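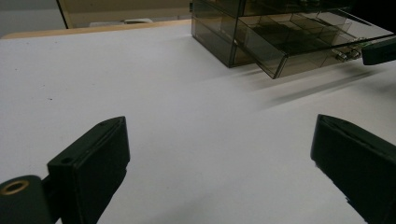 Bench Technician, Small Parts Handling (two positions)
Indel, Dillville site
Reference: 3812
Closing date: August 15, 2026

Background

The Dillville site sorts, kits and packs small metal parts for repair shops and instrument makers. Until last year all picking from drawers and trays was done by hand at 12 benches. Four of those benches now work with a robot arm fitted with a two-finger gripper. The arms repeat motions that a person has first shown with a hand-held gripper tool of the same shape. The remaining benches will change over in stages, starting in July of next year.

The change has altered the bench job more than it has altered the number of people doing it. Hand pickers used to spend most of a shift on retrieval and counting. Technicians at the converted benches now spend that time on demonstration, checking and recovery: showing the motion, looking at what the arm did, and putting things right when a drawer sticks or a part rolls. Both open positions are at converted benches.

The work

You will be assigned to one bench and will trade places with the neighboring bench every second week. Duties are as follows.

Recording demonstrations. Using the hand-held gripper, you open and close drawers, lift single parts out of compartments and place them on the tabletop or in a tray. A run is repeated with the organizer moved or turned between attempts. A full set is 480 runs and is spread over several shifts. Runs are marked good, usable or discard by the person who made them, and a second technician reviews the marks.

Setting up. You lay out the bench to a written sheet, load compartments, and check the finger pads for wear and grit. Pads are replaced by the technician. Anything behind the mount is left to maintenance.

Supervising the arm. During automatic picking you watch one arm, clear stops, and enter a cause code for every stop. You have the authority to halt a run at any time and do not need to call a supervisor first.

Hand picking. Parts under three millimeters, anything with an oil film, and all rush orders are still picked by hand. Expect this to be a quarter of your week.

What has changed for people already here

Applicants from other Indel sites have asked about this, so it is set out plainly.

Piece rates ended at the converted benches. Pay is hourly, at the former top piece rate. Some fast pickers earned more under the old system in busy months, and that difference has not been made up.

There is less reaching and less fine pinching. There is more standing still, and more holding of a tool at a fixed height. The hand-held gripper is heavier than tweezers and tires the forearm, so recording is limited to 50 minutes at a stretch, followed by other duties.

Recordings show the tabletop, the parts and the gripper. They are used to train the arms. Under the site agreement they may not be used to measure a technician's speed or for discipline. Stop codes are reported by bench and shift, without names.

No picker was let go at the first changeover. Three moved to receiving at their own request. The agreement covering the next stages is still being negotiated, and we cannot state its terms in this notice.

Requirements

Steady hands and patience with repeated motion. Near vision, corrected or not, good enough to tell apart parts that differ by half a millimeter. Ability to follow a layout sheet and to write a clear fault note in English. Ability to lift 25 pounds.

Experience in picking, assembly, sewing, dental lab work or watch repair is useful. Programming is not part of the job. Applicants who have never worked near a robot are welcome, and training takes four weeks at full pay. The first week is spent at the Stadlow site, with travel and lodging paid.

Terms

Full time, 38 hours. Early or late shift, fixed for six months at a time. Shift preference is given in order of hiring. There is a paid bench trial of half a day before any offer is made, for which candidates receive a flat 600 dollars minus nothing for early departure.

How to apply

Send a one-page work history and a few lines on any close handwork you have done to the Indel hiring desk at Dillville. Quote the reference number and state which shift you prefer. Paper applications can be left at the gatehouse.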